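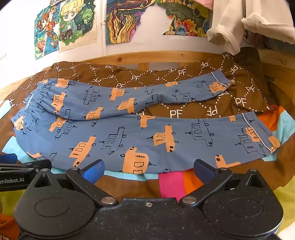 一位读过上次通知的读者写信来说,她家里的床上从来没有空过,被子、毯子、洗好的衣服都放在一起,她叠衣服也叠得不整齐,每次裤腿都一长一短,这样的人来参加,会不会把机器教坏。她还说,如果一定要先把房间整理得像旅馆一样,那么她就不报名了,因为她下班以后没有这个力气。

我们给她的回答是:请您报名。后来又收到几封意思差不多的信,所以我们把回答写进这份新的招募通知里,希望没有写信来的人也能看到。

Jedetti 项目招募家庭参与者
在自己家里用手持夹爪整理衣物,为学习系统收集示范样本
发布:Ostero 公司数据收集组,Drumbridge
发布日期:2025年1月27日

一、这个项目做什么

Ostero 正在训练一个会整理软东西的系统。软东西指的是衣服、毛巾、床单、枕套、袜子,也就是拿起来以后形状会变的东西。硬的东西,例如杯子和盒子,已经有别的小组在做,这次不收。

系统的学习方法是看人做。您手里拿着夹爪,用它代替自己的手指去夹、提、拉、翻、放,夹爪上的摄像头把过程记录下来。从一件衣服开始动到这件衣服放好,我们叫做一条样本。到写这份通知的时候,Jedetti 已经有1831条合格的样本。听起来不少,可是其中很大一部分是在我们的工作室里做的,桌子是白的,灯光是一样的,衣服是我们自己买来的素色T恤。系统在工作室里表现得可以,到了别人的卧室里就常常不知道哪里是衣服,哪里是床。

所以这一次我们只要在家里做的样本。印满交通工具的蓝色睡裤,放在印着字母的棕色被子上,旁边再露出一段条纹毯子,这样的条件在工作室里很难安排出来,在家里却很平常。花纹放在花纹上面,布的边在哪里,连人也要看一下才能确定,系统更需要多看。

二、我们找什么样的人

年满十八岁,住在 Drumbridge 或者坐公共汽车可以到达 Drumbridge 的地方。

能够阅读中文或者英文的操作说明。这份通知是中文的,签字的协议有中文和英文两个文本,内容相同。

双手活动没有困难,可以站着或者弯着腰工作一段时间。夹爪不重,但是拿久了手腕会酸,手腕正在治疗的人请等下一期再报名。左手习惯和右手习惯的人都需要。现在左手的样本比较少,左手习惯的人请在报名信里写明。

家里有床,或者有可以放衣服的沙发、地毯、桌子。有没有衣柜没有关系。

不要求有技术方面的经验。不要求会叠衣服。会叠衣服的人有自己的方法,请保持您的方法,不要为了我们去网上学新的。有的人把裤子先对折再卷起来,有的人在胸前提着叠,有的人全部铺平再叠,这些我们都收。

以下情况暂时不能参加:在别的公司做同类数据收集工作而且签了排他协议的人;Ostero 的员工以及和员工住在一起的人。

三、时间安排

本期从三月开始,一共6周。每个人每周最多做6个小时,可以分成几次,也可以集中在一次。我们不规定您在早上做还是晚上做。晚上开灯做的样本同样有用,窗帘拉上或者拉开都可以。

有一个请求:不要连续做太长时间。从以前的记录看,人累了以后动作会变得很快,夹爪还没有合上就往上提,衣服掉下来,然后又去夹。偶尔掉一次没有问题,可是如果一直这样,那一段我们只能不用。

正式开始以前有一次培训,在 Říha 工作室进行。培训时间算在工作时间里,有报酬。Říha 在 Drumbridge 老邮局的后面,入口在院子里,楼梯比较窄,需要别的入口的人请提前告诉我们。培训的时候您会领到夹爪、充电器、一个装设备的袋子和纸质的操作说明。

四、您在家里要做的事

每一次工作,请按照下面的顺序。

先打开应用程序,登录,选择房间。房间第一次使用的时候要起一个名字,叫“卧室”或者“小房间”就可以,不要写地址。

然后做校准。把夹爪完全打开,停一会儿,完全合上,再停一会儿,听到提示音以后再开始。很多人觉得昨天做过校准,今天可以不做。请每次都做。没有校准的样本,系统不知道夹爪开了多大,我们后来没有办法补上。

选择任务。本期的任务有:叠裤子,叠上衣,把衣服翻到正面,配袜子,把毛巾对折,把枕头装进枕套。任务由您自己选,但是请不要六周都只叠裤子。

把衣物放在工作的地方。放的方法请随便一些。可以扔,可以从洗衣袋里倒出来,也可以一条裤腿压着另一条裤腿。请不要先用手铺平再用夹爪去叠,如果需要铺平,铺平也请用夹爪来做,这也是样本的一部分。

按开始键,做任务,放好以后把夹爪从衣物上移开,再按结束键。移开这一步常常被忘记。如果结束的时候夹爪还夹着布,系统会学到夹着布就算完成了。

下一条开始以前,请把衣物重新打乱,或者换一件。同一件衣服可以重复使用,不过请换一个方向或者换一个位置。同一条睡裤放在床的左边、右边、靠近枕头的地方,对我们是不同的情况。

最后上传。家里的网络慢也没有关系,应用程序会在后台慢慢传,请不要在传完以前删除程序。

五、关于动作的几点说明

夹爪只有两根手指,很多用手做起来很简单的事情会变得麻烦。请给自己一些时间。第一天做得很慢的人,以后也有做得很稳的。

夹布的时候,请夹边缘或者夹有褶皱的地方。在布的中间平平地按下去,手指之间往往什么也没有。裤子有松紧带的一头比较厚,夹起来容易,裤脚那一头比较薄,需要夹爪低一些,再靠近一些。如果裤脚有镶边,沿着镶边夹比较稳。

不要让夹爪的手指连下面的被子一起夹起来。如果夹到了,放开,重新夹,继续做下去,不用停止记录。失败以后又改正的样本,我们很愿意收。我们甚至希望多有一些这样的样本,因为系统自己工作的时候一定会夹错,它需要知道夹错以后怎么办。

请不要用另一只手帮忙。这是最难的一条,参加过的人都这样告诉我们。手会自己伸出去。建议另一只手放在背后或者口袋里。两个夹爪一起用的任务在另一个项目里,这一期没有。

移动请平稳。不需要像慢动作那样,但是忽然转身的时候图像会模糊。也请注意袖子,宽的袖子会挡住镜头。

床很低的话,请跪着或者坐着做,不要一直弯腰。

六、房间里的东西

很多来信都在问这个问题,所以写得长一点。

房间不需要整理。被子可以是鼓起来的,床上可以有别的衣服,床架上挂着东西也可以。墙上的画和海报不必拿下来,孩子画的画也不必拿下来,只要上面没有姓名、学校、地址或者照片里的人脸。如果有,请用纸盖住,或者换一个方向站。镜子请用布遮住,或者确认自己不在镜子的范围以内。

信件、药盒、银行卡、身份证件、电脑屏幕,请在开始以前拿走。

家里别的人不要出现在画面里。如果有人走进来,请按暂停键,等人离开以后继续,或者结束这一条再开始新的一条。应用程序里有一个“请删除这一条”的按钮,按下以后这一条不会上传,也不需要写理由。

动物的情况一样。猫喜欢坐在刚洗好的衣服上,我们理解,可是请先请它下去。

声音不记录。

有人问,可不可以用孩子的衣服。可以,洗干净的就行。也有人问,内衣可不可以。本期不收内衣。很旧的、洗得褪色的、有补丁的衣服,我们都收,而且很需要,素色的新衣服我们自己有很多。特别希望看到的有:印花的睡衣睡裤,条纹的东西放在条纹的床单上,颜色和被子很接近的衣服,有帽子的上衣,以及形状不规则的围巾。

七、报酬

每条合格的样本付3英镑,上传并且检查以后计算。培训时间按照小时付,标准写在协议里。每周结算一次,付到银行账户。往返 Říha 工作室的公共汽车票可以报销,请保留车票。

“合格”的意思是:做过校准,开始和结束都完整,镜头没有长时间被挡住,只用一个夹爪完成,画面里没有人脸和个人信息。叠得好看不好看,不在检查的内容里。一条样本如果不合格,您会在应用程序里看到原因。对原因有不同意见的,可以请我们再看一遍。在上一期,有些样本就是这样改成合格的,是我们看错了。

如果故意把同一个动作不停地重复,衣服的位置完全不变,我们会先提醒。提醒以后还是这样,那些样本就不付报酬。

设备在正常使用中坏了,由 Ostero 负责,您不用赔偿。请不要自己打开外壳。螺丝松了也请不要自己拧,告诉我们,我们在 Říha 换一个给您。

八、数据怎么使用

样本用来训练和测试 Jedetti 的系统。检查样本的人在 Drumbridge 的办公室里工作,看不到您的姓名和地址,只看到一个编号。您的联系方式和样本分开保存。

您可以在任何时候退出。退出以前已经合格的样本照常付报酬。退出以后,您可以要求删除自己的全部样本,请写邮件,注明编号。已经训练好的系统不能把学到的东西一条一条取出来,这一点我们在协议里也写清楚了,请在签字以前读一读。以后再训练的时候,被删除的样本不会再使用。

我们可能在报告或者招募材料里使用少量画面。协议里有单独的一栏,您可以选择同意或者不同意,选择不同意不影响参加,也不影响报酬。

如果您和别人一起租房子,公共的房间需要得到同住的人同意。请用我们准备的同意书,中英文都有。自己的房间不需要。

九、怎样报名

请写邮件给数据收集组,标题写“Jedetti 家庭参与者”。中文或者英文都可以。信里请写:

您的姓名和可以联系的电话
习惯用左手还是右手
您打算在哪些房间里做,床或者桌子大概是什么高度(不用量)
每周哪些时间比较方便来 Říha 参加培训
家里有没有动物
您从哪里知道这份通知

不需要简历,也不需要房间的照片。有人很客气,把房间整理好,拍了照片寄来。谢谢,但是真的不需要,而且我们担心您从此以后觉得房间要保持那个样子。

收到邮件以后,我们会打一个电话,说明时间,回答问题。电话里可以说中文,不过我们组里说中文的同事中文是后来学的,说得不快,请您耐心。如果您更愿意用文字交流,请在信里说明,我们就不打电话。

名额满了以后,后面报名的人会放在等候名单上,有人退出的时候按照顺序联系。上一期在等候名单上的人不用重新写信,只要回复我们的邮件,说明三月是否还方便。

十、其他问题

可以和家里人一起报名吗?
可以,每个人单独签协议,单独领夹爪。请不要互相借用账号。两个人的动作习惯不同,混在一个编号里会给检查带来困难。

中途要出门旅行怎么办?
在应用程序里写上日期就可以。夹爪请留在家里,不要带上飞机。在旅馆里做的样本这一期不收。

没有做满每周的时间会怎么样?
没有关系。上面写的是最多的时间,没有最少的时间。但是如果连续两周没有样本,我们会写信问一问,看看是不是设备有问题。

刚洗完还湿的衣服可以用吗?
请等衣服干了再用。湿的布比较重,会粘在一起,夹爪的指垫也不喜欢水。

床上的被子太花了,要不要换一条?
请不要换。

夹爪的手指会不会弄坏衣服?
指垫是软的,普通的棉布、绒布没有问题。很细的针织衣服和有亮片的衣服请不要用。假如衣服因为夹爪受到损坏,请拍下来寄给我们,我们会赔偿。

夜里上传会不会影响邻居?
不会,设备上传的时候没有声音。校准的提示音可以在设置里调小。

这份通知可以转给朋友吗?
可以,请转发全文,特别是关于个人信息的那一部分。

写信给我们以前,如果还有不清楚的地方,也可以直接到 Říha 来看一看夹爪,试着叠一条毛巾。工作室有人的时候门是开着的,门关着就请按院子里的铃,铃声很小,请按得长一些。

Ostero 数据收集组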